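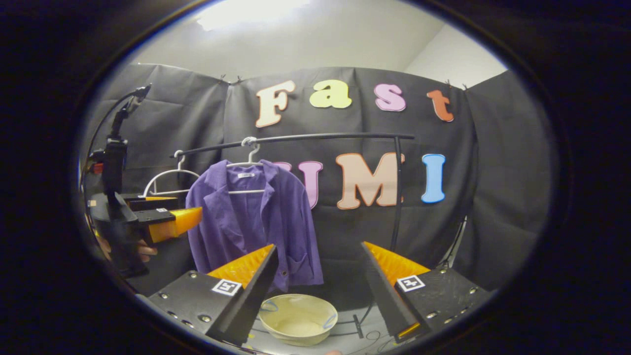
Purple jacket on the rail, bowl on the floor, both grippers in.

Search the boards Go

Teaching by hand: how many goes at a jacket before it's worth training?

I'm showing our arms how to get a jacket off a hanger, using a pair of hand-held grippers. I've done 40 takes and my wrists have opinions. The trained arm goes for the collar beautifully, then closes on air. Do I need 2,000 more, or am I teaching it badly? Remote control was worse – I drove the arm like a shopping trolley.

hitlow_bench
2021-07-03

37 comments Share

Zakharchenko
40 is thin for cloth, but look at your takes before adding more. Closing on air usually means you shut the fingers while still moving. Arrive, stop, then close, and do it the same way every time. Shift the jacket along the rail between takes, and swap in other jackets once that works. Check the timing between gripper and camera too. Mine was late by a whisker and I spent September blaming the jacket.

Bolto
more data. always more data. we did 2,214 and it nearly works

Hiler
Agree with the first reply, mostly. I'd keep a few takes where you miss and recover, or the arm has no idea what to do after a fumble. Bin the ones where you dithered. It learns dithering very quickly.

Contact us | Copyright Hitlow Help Boards | Back to top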